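Subject: Re: [skedura-students] Lab hours and episode quota for the gripper project
From: Skedura Robotics Club, Project Office

Dear members,
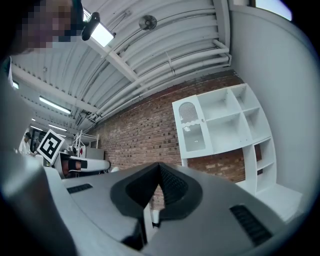 Thank you for the questions received after the last notice. Our replies follow the quoted text.

> Our team from the Prunasach section has 897 episodes on the server, but the progress page still shows us below the quota. Are the rejected ones included? We would also like to know whether we may book two sessions on the same Saturday, and whether the Utulano team will be using the hand-held grippers at that time.

The progress page lists accepted episodes only and is refreshed overnight. Episodes under review do not appear until a reviewer has signed them off. Teams that disagree with a rejection may request a second review through the Daneshvar form, stating the episode number and the task name.

Two sessions on one Saturday are permitted, provided that they are not consecutive. Each session lasts 35 minutes, including calibration. Utulano has reserved the morning; the afternoon is open to all sections.

Members are reminded to complete the marker check before the first recording of every session. Files submitted without it cannot be aligned and will be returned to the team. Grippers must be signed back in at the end of the session, with any damage to the finger pads noted on the sheet.

Requests for December sessions should be sent to this list by noon on the day before.

Regards,
Project Office
Skedura Robotics Club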